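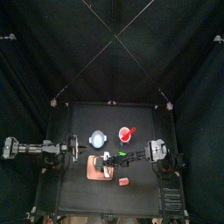

Hi all,

I read the district's note on the new grading policy twice and I'm still lost. Does the Grestley school keep letter grades next year or not? My son's teacher says yes, the Wamport office says they're "under review" – so which is it? The old policy dates from 2020 and at least fit on one page!

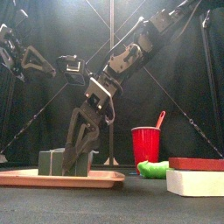
Qusai Najjar wrote:

> Letters stay for grades 9 and up. The pass mark might move to 80, but only in math.

Thanks Qusai, that helps. Is the math part in writing anywhere?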